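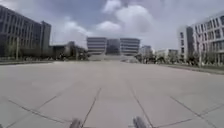

**Category: Grounds and Outdoor Areas › Paving and Public Space**

# Gramorton Plaza: proposed seating and shade

**gramorton_facilities** (moderator)

Tenants are invited to comment on the open plaza before the January planning meeting. The paved area is bordered on the left by a low curb and a planted strip with trees and shrubs. The concrete continues to the foot of the central buildings.

Two options are under review:

1. Fixed benches along the planted strip, with the center left clear.
2. Movable planters and seating placed on the slabs themselves.

Please reply in this thread and state which option your office prefers.

---

**fandora_office_mgr**

Fandora supports Option 1. Our staff cross the plaza to reach the central buildings, and a clear route should be kept. Benches beside the trees would also be closer to whatever shade is available at midday.

---

**northside_tenant**

We respectfully disagree. The pavement is wide, and placing every seat at one side would leave the greater part of it as bare as it is today. Option 2 could be tried for one season and withdrawn if it proves unsuitable.

---

**fandora_office_mgr**

> could be tried for one season

Movable furniture was tried at our former site. It was moved daily and seldom returned. Who would be responsible for it here?

---

**gernovis_paving**

Gernovis holds the maintenance contract for the paving. We take no position on seating, but we ask that the following be observed under either option:

- No planter is to stand across an expansion joint. The slabs move independently.
- No planter is to exceed 700 pounds when filled.
- Bench anchors are to be set well inside the slab.

The faint darker patches on the surface are scheduled for cleaning and should not influence the choice.

---

**northside_tenant**

The joint requirement is reasonable. The slabs are large, and a planter can easily stand within one. We maintain our preference for Option 2.

---

**gramorton_facilities** (moderator)

In reply to the question above, the movable items would be the responsibility of this office and would be returned to their marked positions each Sunday. The budget is $3,743 under either option. Comments remain open.

---

**fandora_office_mgr**

Once a week is not sufficient. Fandora's preference for Option 1 stands.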